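3.2 Workshop build and table setup

The second cell was put together in a shared workshop in Drurkamcombe between January and March. The first cell, described in Section 3.1, had been assembled in a university lab with a machine shop down the hall. We wanted to know how much of that design would survive in a place where the tools are shared and the bench has to be cleared for other members in the evening. Lindiwe Joubert did most of the mechanical work. Ultan Cronin wrote the controller changes and handled calibration.

The arm is a Hovero desktop unit bought used, with the original base plate removed. We replaced the plate with a bracket cut on the workshop's band saw and drilled by hand. Two of the first four brackets were scrapped when the holes came out too far off center for the bolts to seat. The gripper fingers were printed on the workshop's own machine and went through five versions. Version three was the first that could pick up a mug by its rim without slipping, and version five added a softer pad for round objects. Power comes from a single Dumov supply, with a cutoff switch placed where a person standing at the table can reach it.
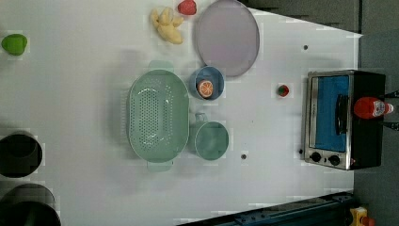 Figure 4. Tabletop of the Drurkamcombe cell from directly overhead, with a colander, mug, bowl, plate, toy food and toaster oven.

Calibration was the slowest part of the work. The lab cell stays fixed between sessions, but the workshop table gets bumped, and in the early weeks we had to recalibrate every morning. Cronin's script, built on the Mwakyusa toolkit, touches the arm to a set of known points and solves for the offset. It took 40 minutes at first. After we bolted the table legs to the floor, a short check was enough on most days.

We collected 522 episodes in the first round, each a single pick and place chosen from a printed list. Almost 3,000 had been logged by the end of the build period. Of these, 2,000 were kept for training, and the rest were set aside for testing or dropped for timing faults in the logger. A cable rubbing at the wrist joint caused most of the faults. It was rerouted through a length of split tubing and gave no further trouble. The results in Section 4 use the fifth finger design only.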